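Progress report, second period
Ocampo plaster casts: scanning and open models
Prepared by Branwen Probert for Lorna Lumbao, Hallard Fund

Scanning at the Orkdale store is on schedule. Of the 90 casts in the grant, 17 small reliefs still have to be scanned. Everything else has been captured and is being cleaned up.
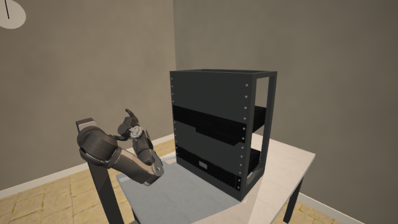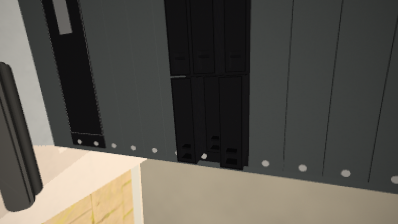 Sylvain Texier finished the two large door panels in January. The undercuts behind the figures needed extra passes, and the lower border of the left panel is too worn to give a clean surface. We have left the gaps open in the model and marked them in the notes. A filled version can be made later for printing if the fund wants one.

Catalog text is behind. Wing-yan Yau has checked the labels against the old ledger and found 3 casts listed under the wrong original. One of them, entered as a river god, is a reclining figure from a tomb lid. The entries will be corrected before the models go online.

Files are stored with Orkik in two sizes, a full mesh and a reduced one for home printers. Test prints of the reduced files came out well except for the seated lion, where the tail broke at the base. Ariel Sison is thickening that part in the print file only.

Spending is within budget. We moved $2,000 from travel to storage, as agreed by phone, and no further changes are planned.

Next period: scan the remaining reliefs, finish the catalog entries, and publish the first group of models. We still need a decision from you on the license wording. The draft allows any reuse with credit.

Related items
Ocampo casts: first period report
Notes on the Orkdale ledger
Printing the small reliefs at home
Hallard Fund: guidance on open licenses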